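4. The handover task

By December I had two working arms on the bench and no good reason to keep them both there except that I wanted to see one pass something to the other. So that's what this section is about. I'd said in Section 2 that the build was meant to be a single arm for sorting offcuts, and it was, right up until Solveig Holmgren cleared out her half of the shared workshop in Premthorpe and left me a second set of motors and a very long extension cord.

I should say up front that I wrote most of the handover code on my kitchen counter between 9 p.m. and whenever I gave up, and it shows. Vilgot Grønli read an early version and asked why the two arms didn't share a clock. They do now! Before that, each one ran its own loop and simply waited for a message from the other, and if the message came during a motor update it got dropped and both arms stood there being polite to each other until I hit the reset key.

4.1 Setup

The arm that starts with the object is the giver, and the other one is the taker. I picked a rod as the test object since it's the simplest thing I could think of that still has a direction to it. A ball can be grabbed from anywhere. A rod has two ends, and if the giver is holding one of them then the taker had better go for the other (or at least the middle), and it has to turn its wrist to match the angle or the fingers land crooked.

The taker carries a small camera at the wrist, looking out past its own fingers. I tried a fixed overhead camera first, clamped to a shelf. It gave me a lovely view of the table and a terrible view of the last couple of inches, where the arm itself was always in the way. Veronica Cozma, who had fought with the same thing on her Lundgren build (a camera slider that feeds a little engraving machine, long story), told me to drop the overhead view and live with the wrist one. I kept both for a week out of stubbornness and then took the shelf camera down.

The planner is Plidness, the small library I described in Section 3, with the grasp scoring turned way up and the path smoothing turned way down. Smoothing makes the motion nicer to look at, but it also rounds off the final approach, and I wanted that part straight.

4.2 Finding the free end

I'd expected the grasping to be the hard part and the seeing to be easy. Nope. My first detector looked for a long shape and split it down the middle to get an angle, which works fine on a dark mat. On a white table with an off-white rod there is hardly any edge to find, and what the detector usually latched onto was the shadow running along one side. That pulls the estimate sideways, always the same way for a given lamp position, so you can correct for it until somebody moves the lamp.

What I ended up doing was using the shadow on purpose. The detector now looks for a soft gray band with a brighter strip next to it, fits a line to the border between them, and follows that line until the band stops. Where it stops is the free end. Figure 3 is a view of the kind it has to work with, from the taker's wrist with the fingers open.

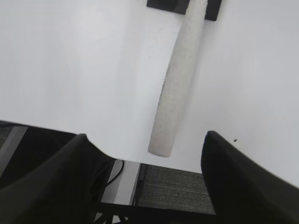
Figure 3. Taker's wrist view with the fingers spread. The off-white rod lies diagonally over the white tabletop with its rounded end toward the camera; two dark gray blocks flank it at the top.

I trained the end finder on 1887 wrist views, all from my own bench, and held back 166 for checking. That's a small set, and the lighting hardly varies, so please don't read too much into it. Timothée Hoarau ran the same code on his Flelton arm in a much darker garage and had to retune the band width before it would find anything at all.

Small specks on the table were a nuisance too. An early version of the line fit treated any dark dot as a possible corner, and one crumb could swing the angle. I now throw out any blob below a minimum area before fitting. Sigrun Holmgren suggested wiping the table, and I do that as well.

4.3 Closing and letting go

Once the taker has an end point and an angle, it moves in along the rod's own line, stops short, takes another look, and then closes. The giver keeps holding until the taker's motor current has stayed above a threshold for 627 milliseconds. I got that number by raising it until I stopped flinching, and I haven't tried to make it shorter.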